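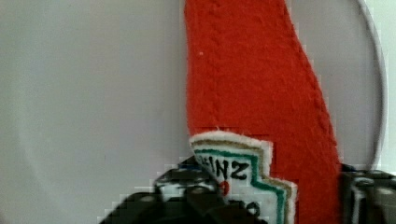 What is felt, anyway?

Have you ever stroked a felt toy and wondered what it's made of? I have, lots of times, usually when I'm meant to be tidying up! My favourite bit of any play kitchen is the soft food, and the best of the lot is the ketchup. It's red, it's fuzzy and it says HEINZ on the label, just like the kind you squirt on your chips (please don't squeeze this sort over your dinner).

Most cloth is woven, which means long threads go over and under each other. Felt is different. It's made of lots of tiny hairs, called fibres, all tangled up together. Wool felt gets its tangles from warm water, soap and a great deal of squashing. Other felt is made in factories from man-made fibres, and machines poke them with barbed needles until they hold tight. Look closely at the edge of a felt toy and you'll spot little hairs sticking out.

So how does flat felt turn into a fat bottle? With a seam! A seam is the line where two bits of cloth are sewn together. On the ketchup it makes a bumpy ridge with tiny stitches like arrowheads. I love running my thumb down seams like that. Letters on a cloth label can be made from stitches too, and that's called embroidery. 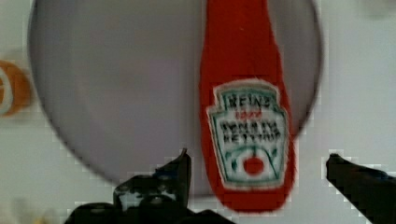 Why do bottles have thin necks?

A wide bottle holds plenty of sauce, but a wide opening would let it all go splat. A narrow neck slows it down. Ketchup is a funny sauce as well, as it's thick when it sits still and gets runnier when you shake it. Toy bottles don't need a thin neck at all, but they'd look very odd without one!

The label has its own job. It tells you what's inside before you open anything. Ours says TOMATO KETCHUP and has a round red tomato near the bottom, so even my smallest cousin in Driltby knows what she's getting, and she can't read yet.

Try this: lay the table

Find a plate and put out your toy food. Now pretend you run a café (mine is called Groston's) and decide what's on the menu today. Which things are fruit? Which would you cook, and what in? Which need peeling first? I'd have the banana, every time.
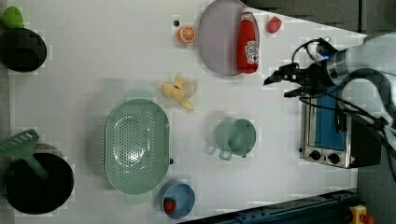

Ketchup on the plate, fruit nearby and a frying pan at the ready.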